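FOR IMMEDIATE RELEASE

Planard Opens Its Sorting Room to the Neighborhood, and Brings Back the Button Jar

ALVARADO – Planard, the household goods reuse shop on the corner of Boltlow Street, is opening its back sorting room to the public this February, and everyone who has ever stood at our counter wondering what goes on behind the curtain is warmly invited to come through and see. There will be coffee, there will be plenty of chairs, and there will be more odds and ends than any one person could look through in an afternoon, though we suspect a few of our regulars are going to try!

For those who haven't met us yet, Planard takes in the small things that households no longer need and finds them another home. We don't handle sofas or washing machines, and we never have. What we love are the drawer things – the spools of thread, the cookie cutters, the mismatched teaspoons, the picture hooks, the jigsaw puzzles with every piece still in the box, the knitting needles that came down from a grandmother and were never quite the right size for anyone who came after. These are the things that tend to get thrown away when someone moves, often because there is no time to think about them, and they are also the things that people come in asking for every single week.

Until now all of the sorting has happened out of sight. Donations came in at the front, went behind the curtain, and came out again some days later in neat little bags with a price on them. We were happy enough with that arrangement, but more and more of our customers told us that they would like to help, or that they would like to learn how to do the same thing with their own kitchen drawers at home. After a winter of talking it over, we decided that they were right and that the curtain should come down.

What You Can Do in the Sorting Room

The room will be open to visitors in the mornings from 10 a.m. until noon, and you are welcome to stay for all of it or just to put your head in on the way home from the market. We have set up 4 long tables, each with its own kind of sorting, and you can choose whichever one suits your mood and your eyesight. Sewing goods go on the first, kitchen goods on the second, and paper and craft supplies on the third. The last one is for everything that doesn't fit anywhere else, and it is by far the most popular table with children.

Our way of working is a simple one, and it has stayed much the same from our first month in business. Everything is tipped out onto a tray, and then it goes into colored bins. A red bin is for things that need a wash or a small repair, and a green bin is for things that can go straight out to the shop. Anything we can't make up our minds about stays on the tray until somebody walks past who knows what it is. You would be amazed how often that happens, and how pleased people are to be asked. Last fall a visitor recognized a cherry pitter that had been sitting with us for weeks, and she went home with it in her coat pocket.

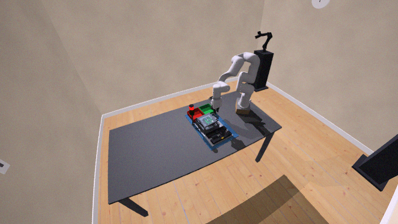

The Button Jar Returns

Many of you have asked about the button jar, and we are delighted to say that it is coming back. The old jar sat on our counter for years, and people would stop and run their fingers through it while they waited to pay. When it was finally dropped and broken, we swept up the buttons, put them away in a shoebox, and always meant to do something about it. The new jar is a good deal larger, and it has been given to us by our friends at Tridero, the glass and china menders two doors down.

The price hasn't changed. Buttons are 2 for a quarter, and you may take as long as you like choosing them. If you bring in a garment that is missing one, we will gladly help you look for a match, and if we can't find it we will tell you so and suggest replacing the whole row, which often looks nicer anyway.

Free Drawer Kits to Take Home

To go along with the opening, Planard has put together 217 drawer kits that will be given away free to visitors, one to each household, for as long as they last. Each kit holds a set of paper labels, a ball of string, a few small cloth bags, and a printed sheet with our best advice on how to get through a crowded drawer without losing your temper. The advice comes down to doing a single drawer at a time, and making yourself a cup of tea before you start. We have also left room at the bottom of the sheet for your own notes – do send us your tips, and we will pin the good ones up by the door.

Schools, clubs, and sewing circles are welcome to book the room for themselves in the afternoons. We can seat 47 people comfortably if everyone is willing to share elbow room, and there is no charge for local groups. We only ask that you let us know ahead of time how many of you are coming, so that we can put out the right number of chairs and bake accordingly.

What to Bring

Please do bring small household items that are clean, dry, and no bigger than a shoebox. We are especially short of zippers, measuring spoons, and crochet hooks at the moment, and we have all the souvenir mugs we could ever want. We can't accept medicines, knives without a cover, or anything that runs on gas. If you aren't sure whether something is right for us, bring it along and ask at the counter.

About Planard

Planard is a reuse shop for small household goods in Alvarado. The shop is open every morning and most afternoons, and donations are gratefully taken at the front counter during opening hours. Groups who would like to book the sorting room, and members of the press who would like to visit, may ask at the counter or leave a note in the mailbox beside the door.

###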